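Petek renewed for a second season, Cerkik confirms

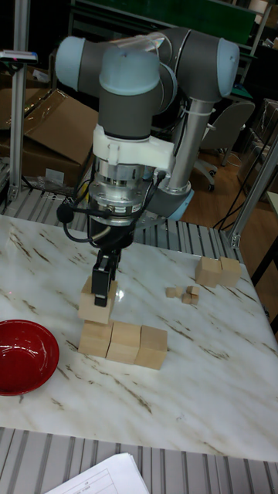
Cerkik has ordered a second season of the animated fantasy series Petek, the streaming service said in a short notice to subscribers in May. Production stays with Wimever, the studio that made the first run.

Borislav Lazarević returns as the voice of the ferryman, a role listed as recurring in season one and as main cast in the new credits sheet. Radomir Babić remains series director and will also supervise the dialogue edit, a job previously handled outside the studio.

Voice recording comes before animation, as it did last time. Scratch tracks are cut against storyboards, and final takes are then passed to the layout team for lip sync. Wimever is moving its shot tracking and asset library to Plakton, a pipeline package it tested on two episodes of the first season. Existing character rigs will be converted – almost 200 of them – before layout begins. Background files stay in their current format.

The notice gives no episode count or release window. Casting for new supporting parts is open, with auditions accepted as uncompressed mono audio through the studio's site. Actors who submitted for season one need to register again, as the earlier accounts were not carried over.

Season one remains available on Cerkik with subtitles. The dubbed version is listed as pending.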